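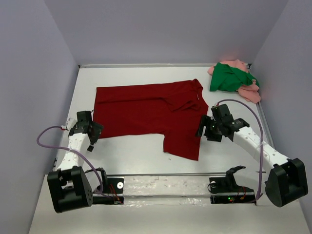
1/ Folding stack, software notes. Two arms, one garment on the table at a time, the next ones piled in the back corner. This thread covers the control and perception side of Rundov, our in-house runtime. Hardware questions can wait for a separate thread.

2/ Process layout. One process per arm, one per camera, one planner, one logger. The arm processes own their serial buses and nothing else touches them. Everything talks over shared memory. We had a message broker until October and removed it. Median latency was fine. The tail was not.

3/ The arm loop runs at 1,000 Hz and does very little: read joint state, interpolate toward the current target, clip, write. No allocation, no logging calls, no locks. Anything that needs a branch on camera data lives upstairs in the planner.

4/ The planner emits chunks of 24 joint targets for both arms together. We execute the first part of a chunk, then blend into the next one when it arrives. The two arms share one chunk with one timestamp. Separate chunks per arm looked cleaner in code and gave us sleeves pulled in two directions.

5/ Blending is linear over a short window in joint space. We tried splines. They overshoot when consecutive chunks disagree, and they disagree most at the moment of grasp, where overshoot costs the most.

6/ Timestamps. Every camera image is stamped at driver receipt, then corrected by a fixed per-camera offset measured once at bring-up. The offsets live in a config file under version control. If a camera is swapped and the offset is not remeasured, the runtime refuses to start. This check was added after two days of chasing a policy regression that was a cable change.

7/ Perception is split by view. The fixed camera answers "what is the garment doing as a whole": mask, rough outline, where the collar is. The wrist cameras answer "what is between my fingers or about to be." We do not fuse them into one map. The planner gets all the views and sorts it out.

8/ The garment mask comes from Jamoner, our segmentation tool. Its worst failure is the pile. A twisted green garment on top of a pink one produces edges that look a lot like a collar. The fix was boring: a polygon for the fold zone, drawn by hand in table coordinates, and everything outside it ignored unless the planner is in the pick state.

9/ Dark red on white is the easy case. It segments cleanly even with a coarse model, so do not use it to tune thresholds. Pale fabric on a white table is where a threshold tuned on red falls apart. We keep a separate validation set for pale garments and report it on its own line.

10/ Exposure. Auto exposure on the wrist cameras is off. With it on, a dark garment filling the view drives exposure up, the table blows out, and when the gripper moves away the first few images are useless. Fixed exposure still clips some of the white surface. We accept that. Clipped table carries no information we need. Clipped cloth does.

11/ The fingers are always in the wrist view, and we leave them in. We masked them for a while on the theory that they were a distraction. Grasp success dropped. The position of the fingertips against the cloth edge is most of the signal close in.

12/ Wrist view below, open gripper and a folded red bundle near the back corner. The outline is close to square, but there is a small flap at the upper right and a soft double layer at the upper left. A "folded, done" classifier trained on outline alone will pass this. Ours did.
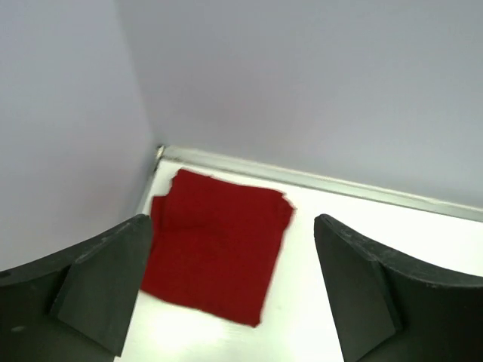 13/ What replaced the outline classifier: a small head that scores corners and layer edges separately, then takes the minimum. Mean scoring hid single bad corners behind three good ones. Minimum scoring is harsher and noisier, so it has to hold over several consecutive images before the state changes.

14/ Motion blur matters here as well. A moving wrist camera smears the near edge of the cloth, and the head reads a smeared edge as a missing one. The planner now holds both arms still before asking for a score. It adds a pause to each fold. It also removed most of the false retries.

15/ Keep-out geometry. The back and side walls and the rail at the back of the table are planes in the collision model, with a margin. A garment that ends up near the corner is reachable by fewer wrist poses than one in the middle. The planner gets a cost for distance from table center so that folds drift inward over a run. Without the cost they drift outward and then the arm cannot finish.

16/ Arm to arm collision is checked on capsules, every tick, against the interpolated target and never against the chunk as a whole. Checking the chunk rejected motions that would have been replanned long before they became a problem.

17/ Logging. Wallin, our log store, holds 2,542 episodes as of this week. Each has joint states, commanded targets, all camera streams, the config hash and the git commit. Commanded and measured positions are both kept. If you only keep measured, you cannot tell a bad policy from a weak motor.

18/ Replay is the tool we use most. Odent takes a logged episode and feeds it to the current perception and planner code with the original timing. Output is a diff of the decisions. A regression run is 19 episodes, chosen for being annoying. It goes on every merge.

19/ Known open items. Retry logic has no memory, so it can attempt the same failed grasp forever until the step limit. Cable slack is not modeled at all. The pick state still grabs two garments from the pile more often than I would like.

20/ Next up is the retry memory. The plan is a short list of recent grasp points in table coordinates with a decaying penalty. If you have done this for cloth, where the grasp point moves with the garment, I would like to know which coordinates you used.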